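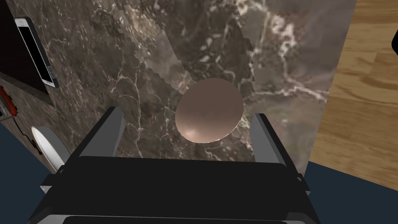 Section 3. Preparing the Box Office for a Touring Family Show

This section applies to venues using the Zaltis ticketing panel for touring productions. It should be completed before tickets are released to the public.

3.1 Creating the event

1. Sign in to Zaltis with a manager account and select New Event.
2. Enter the title of the production exactly as it appears in the promoter's contract. For the Gakico spring tour, add the name of the venue after the title.
3. Enter each performance separately. Matinee and evening performances on the same date must not share an event code.
4. Set the capacity. The main hall at the Fover Theater is entered as 597 seats.
5. Place a hold on 8 seats per performance for the touring company.

Note: Holds not claimed by the company are released manually. Zaltis does not return them to general sale.

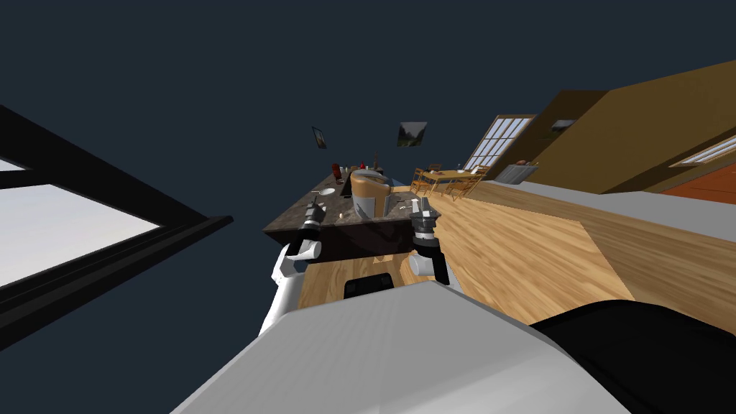

3.2 Setting prices and ticket limits

1. Open the Prices tab and assign a price band to every block of seats.
2. Set the limit per order to eight tickets. School and group orders are handled through the Groups tab, up to a maximum of 200 tickets.
3. Create a lap ticket for children under three. A lap ticket carries no seat number but counts toward the capacity of the hall.

Caution: Do not change a price band after sales have opened. Orders already placed will keep the old price, and the settlement report will not balance.

3.3 Opening sales

1. Run a test order and cancel it from the Orders tab.
2. Confirm the on-sale time with the promoter in writing.
3. Select Publish.

Performances in April presented by Güneş use a separate settlement form. See Section 5.

Section last revised December 5, 2019.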